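Xenos Interviews: a corpus of conversations with novelists

Version 3
Last updated 18 Mar 2021

What this is

The Xenos Interviews corpus holds the text of 398 interviews with writers of fiction, taken from the printed run of Xenos, a quarterly book magazine published in Vusesmont. Most are with novelists talking about a book that had just come out. A smaller part covers short story writers and translators. The interviews were typed or scanned from the magazine, checked by hand and split into turns, so that each question and each reply can be read separately.

The corpus was put together for people who study how writers talk about their own work. It has also been used for teaching, mostly in classes on the contemporary novel.

Source material

Everything comes from the magazine as printed. Where the magazine later put a longer version on its website, the longer version was left out and the printed one kept. Introductions by the interviewer are included in a separate field. Book extracts printed beside the interviews are not included, as the rights belong to the publishers. 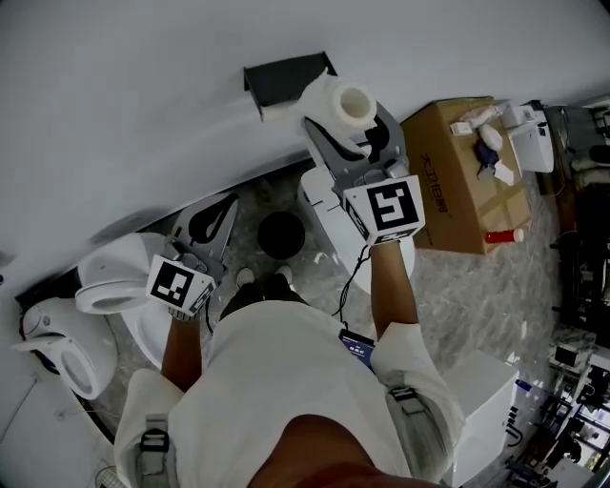
Page references follow the bound volumes held at the Tuvmont library, which number their pages straight through. The single issues start again at page 1 each time, so a reader working from loose copies will find that the references do not match. A table for converting one to the other is in pages.csv.

Interviews that ran across two issues are stored as one record. The page field then gives both ranges, split by a semicolon.

What each record contains

id: a short code made from the volume and the first page
author: the writer interviewed, in the form used on the book's title page
interviewer: as signed in the magazine, sometimes only initials
book: the title under discussion, blank if the talk was general
intro: the opening note, if there is one
turns: the questions and replies in order
language: the language the interview was held in, where the magazine says so
translator: filled in only when the printed text names one

Turns are marked Q or R. In round-table pieces, where several writers speak, each R also carries the speaker's surname. We kept the magazine's habit of printing laughter in square brackets. It is useful to some readers and easy to strip out.

Spelling and typography

The spelling is that of the magazine, which changed its house style in volume 9. Before that, "realise" and "realize" both turn up, sometimes in the same piece. We have corrected plain printing errors and listed every correction in errata.txt. Titles were in italics in print and are given here between underscores. Long dashes have been kept. Footnotes were moved to the end of the turn they belong to — there are few of them, and nearly all are from the translators.

How the checking was done

Each interview was read once against the page by someone who had not typed it. A second reading was done for the early volumes, where the paper is poor and the scans came out badly. Names of minor characters gave the most trouble, and we looked these up in the novels where we could get hold of a copy.

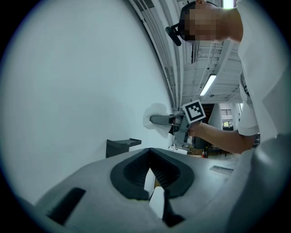 Known gaps

Volume 7 is missing its August issue. The Tuvmont set lacks it and so does the publisher's own. If you have a copy, or know of one, please write to the address in contact.txt.

Replies longer than 1000 words were broken into parts in versions 1 and 2. This was a mistake and has been put right. If you have notes keyed to the old turn numbers, use the file turns_old_new.csv.

The choice of writers is the magazine's. It favoured literary fiction and leaned towards authors who could travel to Vusesmont. Crime, romance and children's books hardly appear. Nothing here should be taken as a fair picture of what was being published or read at the time.

Terms of use

The corpus may be used for study and teaching. Quoting short passages is fine with a reference to the magazine and the page. Reprinting a whole interview needs permission from the magazine and, in most cases, from the writer as well. Four writers asked for their interviews to be withdrawn, and these are gone from all versions.

How to cite

Xenos Interviews, version 3. Skotuditz Text Archive.

Please give the record id when quoting a single interview.

Changes since version 2

Old turn numbers replaced
Translator field added
Round-table pieces now carry surnames
Two duplicate records removed from volume 11
Page ranges for volume 5 corrected against the bound copy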